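3.2 Collecting the Demonstrations

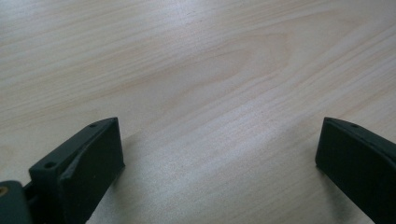 Figure 3. View from the hand-held gripper, fingers open over the table.

The Drelar set consists of 141 demonstrations of a person picking up a small object and putting it down somewhere else, a skill most of our contributors had mastered before kindergarten and few had ever been asked to do on purpose. Each demonstration is recorded from the gripper itself, so that the policy later sees the world from the same place the person's tool saw it. Figure 3 gives an idea of how little world that can be. Both fingers are in view, spread wide, and between and beyond them is wood grain. A good part of our early training signal looked like this, and the first version of the policy responded by becoming very attentive to wood grain. It would slow down near the long looping figure in the upper middle of the view, as if something might be done about it.

We had assumed that views without an object could simply be thrown out. The Jonach recorder makes this easy: a threshold is set, and any stretch in which the fingers stay open and the tool moves slowly is dropped. With the threshold on, the set shrank nicely and the policy lost all sense of how to approach anything. It had learned grasping as an event that begins with the object already between the fingers. We put the open-finger stretches back, apart from those longer than 200 frames, most of which came from contributors who had stopped to talk.

Contributors were given a one-page sheet, which asked them to start with the fingers fully open, to move at a normal speed, and to avoid showing off. Normal speed proved to be a matter of personal philosophy. The fastest demonstrations blurred badly and the slowest were so careful that the policy trained on them alone approached a bottle cap like a bomb. We did not correct for this during recording. Instead, each demonstration was resampled to 1,000 steps, and the original duration was kept as a separate input that the network was free to ignore, and did.

Light was the other nuisance. The pale band of reflection between the fingers in Figure 3 shifts with the angle of the tool, and an early labeling pass by the Buson segmenter marked such bands as objects with over half its confidence. We tried a matte cloth on the table, which fixed the reflection and introduced wrinkles, which the segmenter liked even better. The cloth was withdrawn. In the final set the bands remain, and we mask them only when computing the object labels, never in the input to the policy.

Labels for the start and end of each grasp were placed by hand by 2 annotators. They disagreed mainly on when a grasp begins, one favoring first contact and the other the moment the fingers start to close. We kept both marks. The Mahlangu loss described in Section 4.1 treats the interval between them as unlabeled, a compromise that satisfied the optimizer and neither annotator.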